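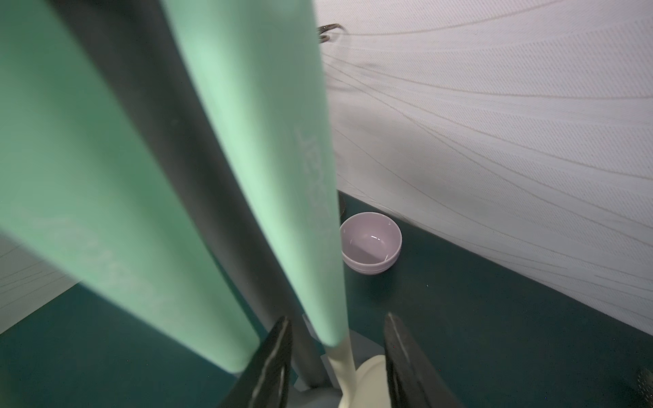 Drimdale Tabletop

A collection of everyday table settings, drinkware and small dishes, with notes

Version notes last touched in September

Hello, and thank you for opening this file before opening anything else. Most people go straight for the folders, and I do the same with other people's work, so I won't scold. But there are a few things about how the tables were set and how the names were chosen that will save you an afternoon if you read them first.

What's in it

Drimdale Tabletop is a collection of pictures of ordinary table things: tumblers, mugs, small bowls, saucers, trays, the odd spoon rest. There are 3,974 pictures in this release, spread over 337 settings. A setting is one arrangement of things on one table, and it keeps its number even when something gets nudged a little between pictures. If an item leaves the table or a new one joins it, that's a new setting and it gets a new number.

The items come from 10 households and one very patient secondhand shop. We asked people to lend us what they reach for every day, and that's mostly what we got, although a few lenders couldn't resist sending the good china too (we kept it, it's lovely, look under "occasional").

How it's laid out

settings/ – one folder per setting, numbered from 001
items.csv – one line per item, with its name, main color, general kind and lender code
tables.csv – the tabletops, with color and finish
notes/ – our handwritten notes, typed up by Lucero Chambi, spelling mostly mended
CHANGES – what moved since the last release

Names for things

This took longer than the setting up did, if you can believe it. One person's tumbler is another person's cup, and at least two lenders call anything with a lid a flask. After a good deal of back and forth over coffee, we settled on these:

tumbler – tall, meant for drinking, no handle, with or without a lid
mug – has a handle and can take something hot
small bowl – fits in one cupped hand, whatever it's made of
dish – flatter than a bowl, deeper than a plate
tray – flat, meant to have other things put on it
base – the lowest part of any item, the bit that meets the table

Where an item could go either way, items.csv has our pick in the "kind" column and the runner-up in "kind_other". Please don't treat the second one as a mistake. A little ramekin really is a bowl to some people and a dish to others, and we wanted both of them to find it.

Names for colors

Everyday words only. We began with a paint chart and gave it up within the hour, as the chart had more greens than any of us could tell apart in a kitchen. The 13 color words are listed at the top of items.csv, and they include mint, lavender, cream and teal, since those kept turning up and plain "green" or "purple" felt a bit mean to them. Pale things are the hardest. Cream and white trade places depending on the lamp, so the color in the file is the one we wrote down by the window in daylight, with the item in hand. If it looks different in a picture, trust the file.

Lettering

Many tumblers have printing on them, and some of it is worn from years of washing. We left it as it was. The "printed" column says yes or no, and that's as far as we went; there's no typed-out text. Lucero started on that and found she was guessing at half the words, and a guess in a spreadsheet looks exactly like a fact.

Close views and hidden things

You'll meet a lot of pictures where a big item fills most of the view and a smaller one peeks out from behind it. Tables are like that, especially with tall drinkware about. In the "seen" column, "part" means some of the item is hidden or out of view, and "unsure" means we couldn't agree on what we were looking at. There are more of the second sort than I'd like – small dark things near a wall are the usual culprits – but I'd sooner leave them unsure than have you trust a wrong name.

Things to watch for

Settings 041 and 042 share a tabletop and a bowl and are easy to mix up. The folder names are right; an older copy of the list had them swapped.

The Prondell table is listed as gray in the first release and as blue in this one. Blue is correct.

Weights are in grams and were taken on Efraín Carhuamaca's kitchen scale, which rounds to the nearest five. Fine for a mug, not much use for a teaspoon.

Using it

You're welcome to use the collection for study, teaching or your own tinkering. If you publish something, please call it Drimdale Tabletop and mention the release. The Inga and Menico settings were lent for non-commercial use only, and they're marked "nc" in the "terms" column, so leave those out if you're building something to sell.

Found a mistake?

Send us the setting number, the item name and a line or two about what's wrong. Efraín goes through the messages on Saturday mornings, usually with a mug from setting 118 at his elbow, and he does answer every one, though it may take him a couple of weekends.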